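Codthorpe documentary gets October release

A feature documentary on the closing of the Codthorpe ferry line will open in October, distributor Raptis confirmed. The film, titled The Last Crossing, was directed by Barnabás Major and edited over 2 years from material shot on board and in the homes of former crew.

The running time is 100 minutes. Raptis will open the film at 6 theaters, with further bookings depending on attendance. A shorter version has been prepared for television and drops most of the section on the shipyard at Gultach.
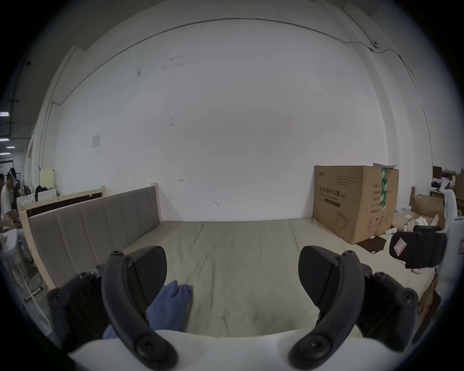
Major recorded the interviews in the rooms where his subjects lived, using available light and a single microphone. No studio work was done, and no narrator was added. Many of the former crew are filmed in bedrooms and kitchens, and the sets were left as found, down to the sort of crumpled blue cloth left lying on a bed that a production designer would normally clear away. The sound was mixed in mono for the archival sections and in stereo for the rest.

The archival footage comes from the Guvemholm harbor collection, which holds 500 reels covering the line from its first season. The reels were scanned for the production and color corrected only where fading made faces hard to read. Scratches and splice marks were left in. Music is limited to the opening and closing titles.

An early cut was shown at Guvemholm in the spring. The order of the middle section has changed from that version: the crew interviews now come before the account of the final sailing, and the captions giving ship names and routes have been reset in larger type.

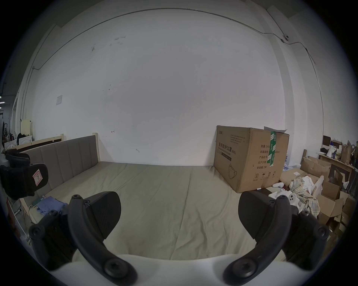 Will the scanned reels be available to the public?

Only the portions used in the film have been cleared so far. The Guvemholm collection plans to open the remaining scans to researchers by appointment once the catalog is finished.

Tickets go on sale at participating theaters in the month before release. Evening shows begin at 7 p.m., and the opening show in Codthorpe will be followed by a discussion with Major. The film is in English with captions throughout.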